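Table grapes going soft after 2 days in the fridge
Asked in Fruit and Veg, 28th August

Every week I buy grapes from the market in Stonville and every week the same thing happens. On the first day they are firm and sweet. After 2 days in the fridge the ones at the bottom are soft, and there is sometimes a white mould where the stem joins. I wash them as soon as I come home, then I dry them with a towel and put them in a bowl with a lid.
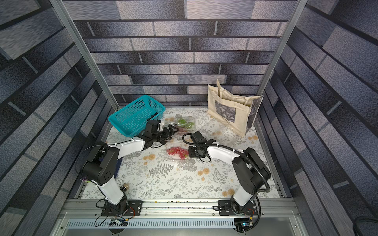 I do not want to buy less, as my children eat them after school. Is it better to take them off the stem or leave them on? My fridge is a Genwood, not very new, set at the number 3.
Musa Ojo

You are washing too early, I think. Water stays between the berries even when you have used a towel, and the mould likes this very much. Put them in the fridge unwashed and on the stem, and wash only what you will eat. Before storing, look through the bunch and remove any berry which is split or brown. The lid should not close completely, so that a little air can move. With me they keep well for more than a week in this way, but in May, when the imported ones have travelled far, it can be less.

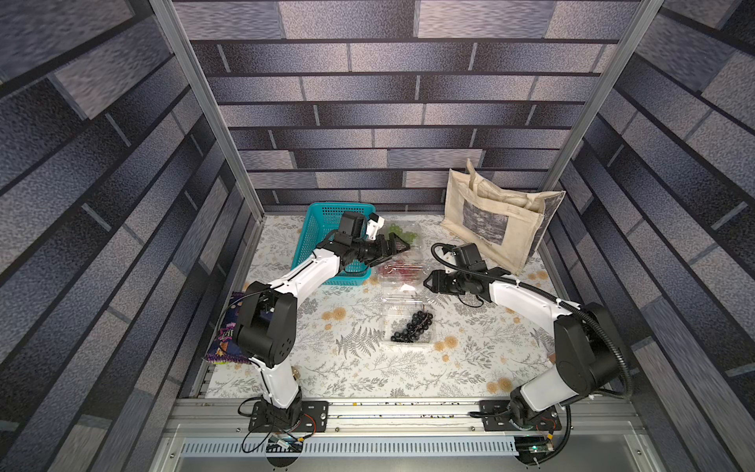

More answers (2)

Keep them at the back of the bottom shelf, where it is colder. The door is the worst place. Also do not put them beside onions, they take the smell.
Drultetti

Freeze them!! My kids like it more than ice lolly.
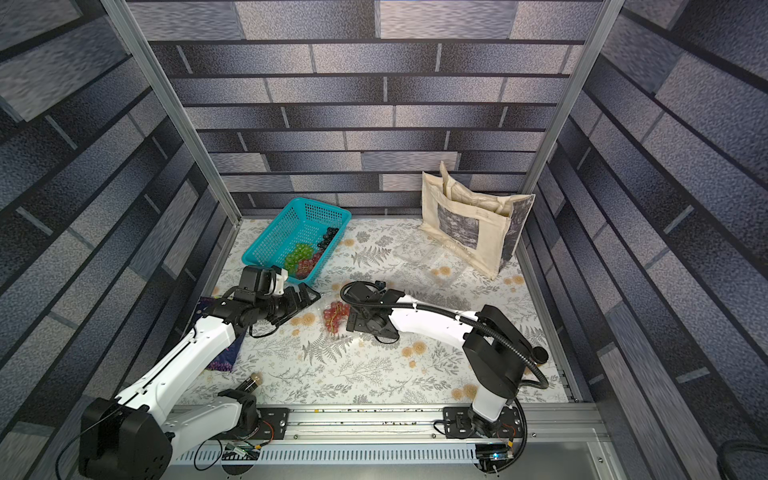
Dinesh Nambiar: Frozen is nice, but for small children please cut them lengthwise in quarters first, because a whole grape is a choking danger, frozen or not. And they do not become firm again after thawing, so it is no use for a fruit salad.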